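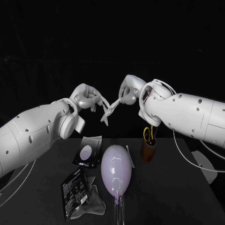
Kemley Supper table pieces, a few notes for people who asked how the covered balloons are put together. Splitting it up so it's easier to find later.

Blow the balloon up smaller than you think. A full one is tight and slippery and the cover slides right off the top. I stop while the sides still give a little under a thumb.

Tie the neck and leave it alone for a few minutes. If it's going to leak you want to know before the cover goes on. I lost 2 in February that way, both from the same bag.

Color matters more than I expected. Under a thin white cover, dark balloons look muddy. Lavender stays soft. Pale yellow mostly disappears. Wen-hsiung Chang likes the plain white ones best and we have agreed to disagree.

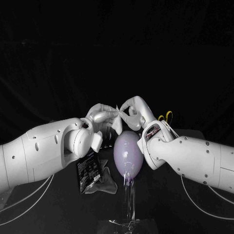 Work on a dark tabletop if you can. Thin white material on a white table is hard to find the edge of, and you spend the whole time patting around for it. Dark gray is fine. A dark towel over a light table also does the job.

Open the sheet all the way before it goes near the balloon. Creases that look small in your fingers look big once they're stretched over a curve. Pull from the corners, gently — the middle tears first.

Then center it over the top and let the sides fall. Hold an edge on each side and bring both down together. If one side goes first, the whole thing turns and you have to lift it off and start over.

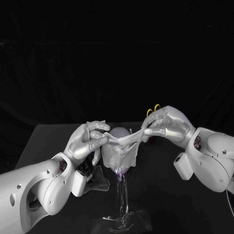
Provard Table Sheet, Vol. 2, No. 7

The written version is in that one, with Yee-man Poon's notes on gathering the bottom edge. Her way is to gather loosely and tie once. I was tying it tight and it puckered all the way up.

Posted the supply list on Apr 1, 2024 and it hasn't changed, except the ribbon. Hamada ribbon is narrower than the old one, so cut it longer and go around again.

Storage: don't stack them. Don't leave them in a car either. An open box with a cloth in the bottom works overnight, and I wouldn't plan on much more than that.

The Plumedport hall seats more than 700, so no, we're not doing one per person. One per table. If you want to help cover them, bring a dark towel and trim your nails first.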